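Kartini Liem: "We will go to Kavville to play, and not to wait"

2023-02-27

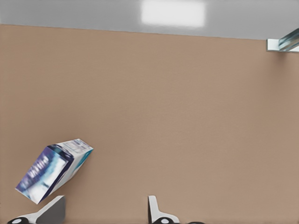 On Saturday Plallavville visits Kavville, the leader of the women's league, and the coach Kartini Liem has had little sleep this week. Her team is second, five points behind, and with a win the whole championship would be open again. She received me at the club office before the training and explained her plan with one finger on the table. A broad tan tabletop, flat and without any markings, is not the worst pitch for such a lesson, and she used it from one side to the other. "Kavville wants you to be narrow," she said, and drew a line in the air. "When you are narrow, they win the ball and they go outside. Each time the same. If we stay wide and brave, they must run behind us, and they don't like this."

Liem is in her fourth season at the club. When she came, Plallavville was fighting to stay in the division, and the home matches were watched mainly by families. At the last home game there were 167 people on the small stand behind the bench, which for this club is a very good number. She remembers the first year without much romance. "We lost four matches in a row in autumn and I thought they would send me home. The president called me, and I put my jacket on because I believed I must go and sign some paper. He only wanted to ask if the goalkeeper's knee was better."

The knee is a subject again now. Fellano, the first goalkeeper, hurt it in the win two weeks ago and trained alone on Thursday and Friday. Liem does not want to say if she will play. I asked three times, in three different ways, and she laughed at the third. "She has run, she has jumped, she has kicked with both feet. The doctor has seen her and will see her again. If I tell you more, their coach reads it with his coffee."

About the other doubt she speaks more openly. Mfaume, the striker who has 12 goals this season, did not score in the last four matches, and part of the supporters would like to see her on the bench. The coach doesn't share this opinion at all. "People look at the goals, and it's normal, I was a defender and I also looked at the goals. But watch where the two centre backs are standing when she moves. They follow her like she has their keys. The space for our midfield comes from there. She will start in Kavville, you can write that."

The first match between the two teams, at home in the autumn, ended with a defeat, 2–1, and with a lot of discussion over a penalty in the last minutes. Liem was angry on that day and was punished with one match in the stands. She has watched the action again many times. Has she changed her mind? "A little. From the bench it was never a penalty. On the video it's maybe a small penalty." She would prefer to speak of the first half, when her players had the ball for long periods and did not shoot. In training they now play short games in which an attack must finish quickly or the ball goes to the other team. The players complained at first, and she says that the complaints have now moved to other things, such as the colour of the new socks.

After Kavville the calendar doesn't become easier. In March there is the cup quarter-final, and then two away games with long bus travel. The squad is short, and two girls from the under-19 team have been training with the adults for a month. One of them will travel on Saturday. Liem keeps the name to herself until she has spoken with the player's parents.

She does not accept that a defeat would finish the season. "With eight points of distance it would be very hard, I can do this mathematics. But I have seen strange things in spring." Then somebody knocked at the door to say that the floodlights on the second field were working again, and she took her whistle and went to look for herself.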